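Home | Reviews | Reading Lists | Visits | Contact

This site uses cookies to remember your settings. Accept | Manage

Visit notes: open day at the Venckus bindery, Drinlow

The Venckus bindery opens its doors once a year, in May. I went because two series on my shelves, including the Tikura reissues, were bound there, and I wanted to see how the spines are made.

Groups are limited to six. The tour starts in the folding room, where printed sheets become sections of 16 or 32 pages. Sections are gathered in order and checked against a step mark printed on each fold. A missing or swapped section breaks the diagonal.
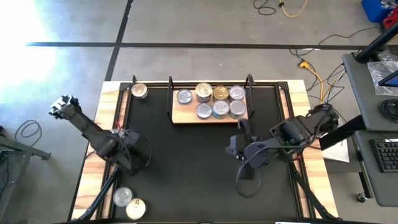
Sewing is done on 3 machines. The sewn block is glued, trimmed on three sides, and rounded before the case goes on. Our guide passed around an 800-page fantasy novel in both sewn and glued versions. The sewn copy stayed open at page 187 on the table. The glued copy had to be held.

Cover foil is stamped in the last room. Gold takes more heat than the matte colors, and fine lettering fills in if the press dwells too long. The Illance poetry line uses blind stamping with no foil, and it reads well only in side light.

The shop sells unjacketed seconds. I bought two. Parking is behind the building, and the entrance has four steps.

Recent posts
Shelf tour: small-press poetry
Deckle edges compared
Tikura reissues, volumes one to four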